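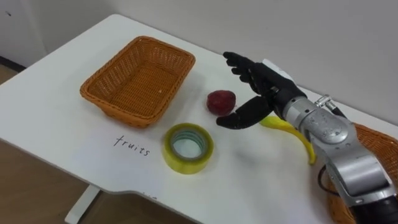
Sestden Softball and Baseball Club
Minutes of the selection and statistics meeting, April

Present: Savita Nigam (chair), Mandla Nkosi (first team coach), Karthik Karunaratne (scorer), Nisha Mathur (second team coach), Dong-hyun Kang (minutes)

Meeting opened at 7.10 pm.

1. Minutes of the last meeting

Agreed, with one correction. Item 4 said the pitching machine "has been repaired". Nisha pointed out that it has been looked at. Wording changed to "has been looked at".

2. Matters arising

The screen behind first base is still on order. Savita has chased the supplier twice and been given two different dates. No one present was prepared to believe either of them. Carried forward.

The away fixture at Kinell has been moved to a noon start. Mandla to tell the first team, in writing this time.

3. Proposal to buy the Vashisht bat sensor package

Savita had circulated the brochure. The package is six sensors which fit on the knob of the bat, plus a year's use of the software, for £1,098. She had no strong view herself but felt the club ought to look at it properly, as Bostureo have bought a set and two of our juniors have been asking.

Mandla was in favour. He said the hitters get very little feedback between games and that swing speed and attack angle would give them something to work on over the winter. He had tried one at Bostureo's ground and found it easy to use.

Karthik asked what Bostureo's batting had done since they bought it. Mandla said they had only had it since February. Karthik said that in that case the answer was that we don't know.

Nisha said she had read the brochure twice and could not find a number in it that referred to hits. There was a good deal about "unlocking" swings. She asked who would sit down with each player and explain what the readings meant, and whether that person would still be doing it in July. Mandla said he would do it for the first team. Nisha asked about the second team. Mandla said he could probably manage both. This was noted with some doubt.

Dong-hyun asked what happens to the data when the year's subscription runs out. Savita did not know and the brochure does not say. She will write and ask.

Karthik added that in his opinion most of our outs come from swinging at the first pitch whatever it is, and a sensor would record that we did so very quickly.

Decision: not approved at this stage. Mandla to ask Bostureo whether we may borrow one sensor for two training sessions. Back on the agenda next time, with the answer about the data.

4. Last season's batting figures

Karthik handed round the sheet. The first team hit .255 as a side, against .232 the season before. Mandla said this showed the new cage routine was working and asked for it to be put in the newsletter.

Karthik was not happy with this. Two of the home games were scored by a stand-in who, going by the scoresheets, gave a hit for nearly anything that reached the outfield grass and several things that didn't. There is at least one dropped fly marked as a double. He would like to go through both sheets again before any figure is printed.

Nisha agreed, and said that an average on its own leaves out walks, where the second team did rather well and got no credit for it. She would like to see on-base percentage next to batting average from now on.

Mandla said that the side had plainly hit better and anybody who had watched could see it. Karthik said he had watched.

Decision: figures held back from the newsletter until both games have been rescored. On-base percentage to be added to the sheet. Karthik to do both.

5. Minimum plate appearances for the batting award

Last year's award went to a player with nine plate appearances, which caused some feeling. Savita proposed a minimum of 40. Nisha thought this hard on second team players, who have fewer games and lose more of them to rain. Thirty was suggested and then withdrawn. Mandla wondered whether we needed the award at all, but did not press it.

Decision: 40 for this season, for both teams, to be reviewed in the autumn. Nisha asked for her objection to be recorded, and it is.

6. Scorer training

Only Karthik and Dong-hyun can reliably score a full game. Karthik offered an evening session, covering errors, fielder's choice and sacrifices. Savita asked how many would come. Karthik said that six had put their names down last year and two turned up, one of whom had thought it was umpiring.

Decision: run it before training rather than after, starting at 6 pm. Dong-hyun to put up the notice.

7. Any other business

Nisha reported that the second team is short of one catcher's helmet. Mandla will check the first team bag, where he does not expect to find it.

Meeting closed at 8.45 pm. Date of next meeting to be confirmed by Savita.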